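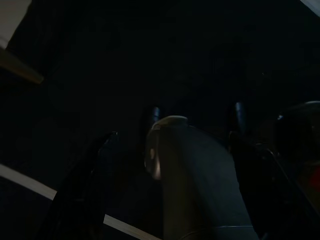 Where things land: speaker notes, Hurwood home evening

Start before people have finished sitting down. Ask for a show of hands: who has a mug in the wrong place at home right now? Keep your own hand up. Wait for the laugh, then go.

Opening. I love kitchens, and most of all the two steps on either side of the fridge. So much happens there! You come in with bags, you want the milk, somebody else wants the milk, and every one of those trips needs a flat place to put something down. We spend months picking a fridge and then give the spot next to it no thought at all.

Tell the Hovland story here, but keep it short. Galley kitchen, lovely shelves, and the nearest clear surface was across the walkway. They had been putting the eggs on the floor for years. One narrow table fixed it.

Pause. Drink some water. (Last time I talked straight through and croaked my way to the end.)

Next part is the table. Slow down for it, this is the part people ask about afterward. A table beside the fridge does a lot of work that a counter would do, and you can move it on a Saturday sort of whim. I like the light oak color next to stainless steel — it takes the chill off all that gray. Slim tapered legs help too, as you can get a broom in between them. Mention that my first table had a box base and I never once swept under it.

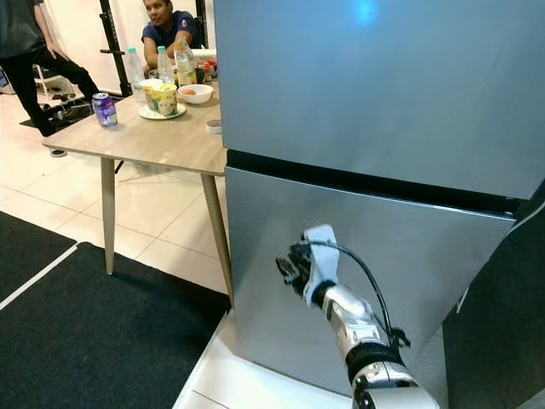 L. Torkovitz

Leave the fridge and table up while talking about doors. With two doors stacked one over the other, stand in front and think through both. The upper one is easy. The lower one is where you bend, and you need to be able to step back while you do it. Act this out! Bend, step back, bump into an imaginary chair. It gets the point over faster than any floor plan.

Masking tape trick: open each door as wide as it goes, tape the arc on the floor, live with the tape for a week. If you keep stepping on it with a full pan, the table has to shift. Have the roll of tape in your pocket and hold it up.

Then steel. Brushed steel shows smudges, and it gives you back a blurry version of whatever is near it. I've come to like that. Wipe along the grain with a damp cloth, dry it with a second one. Skip anything gritty.

Floors and levels. If the fridge stands on a raised tiled base with darker floor beside it, watch the edge. Toes find it. Glossy white tile is a joy to wipe and will show you every crumb, so decide whether you want to know. Keep cords off the walking side.

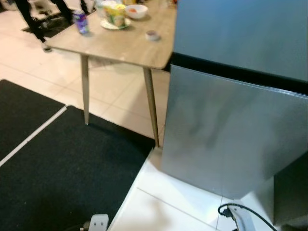
Does the table have to be the same height as the counter?
Any height you can set a heavy bag on without twisting will do. Mine is lower than the counter and I prefer it for chopping sitting down.

If there's time, do the mug exercise. Everyone writes down where their favorite mug lives and where they fill it. Swap with a neighbor. If there's no time, go straight to the end and send them home to try the tape.

Leave the lights up for questions. Handouts are in the Istis folder, 2 sheets each, tape arcs on the back.

Recent talks
Shelves you can reach
The drawer by the stove
Small tables, big jobs
A kinder pantry (December)
Sweeping under things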